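How to Budget for a Bin-Picking Cell Without Fooling Yourself

Most quotes for a picking robot start with the arm. Flistanley's did, and so did Plollon's. The arm is the part they want you looking at. Work through these steps before you sign either one.

Step 1. Write down what you really need picked
Go out to the floor at 2 p.m. and list what's in the bins. If the answer is one kind of box, you may not need a robot at all. We priced a gravity chute first, and I still think it was the better buy for half our Orkthorpe line.

Step 2. Ask for the price without the arm
Gripper, mounts, cables, bin, table, guarding, spare fingers. Coste left the cable dressing off its first quote and then sent a revised one $1172 higher. Get every line in writing.

Step 3. Bring your own junk to the demo
Vendors love clean blocks on a clean mat. Insist on odd shapes, shiny things and clear things, all in one bin. A cup, a tape measure, a drink can and a roll of clear tape will tell you more than the brochure. Ask for 200 picks in a row and keep your own tally. Don't accept a highlight video.

Look at the bin too. A scratched divider with a shiny lower part throws reflections, and you should ask what those do to the pick rate. If it has spring clamps gripping its sides, as at this bench, price a proper fixture for your own plant. 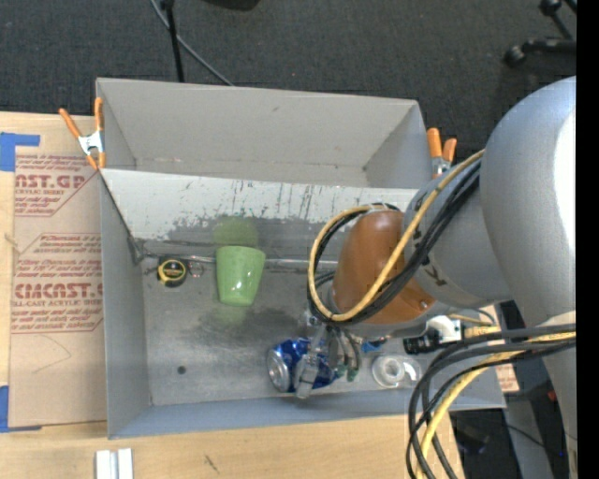
Step 4. Set aside money for the dull stuff
I hold back 15 percent of the total for worn finger pads, cables and replacement bins. Sales reps call that pessimistic. Ask them to put their own figure in the contract and see what they say.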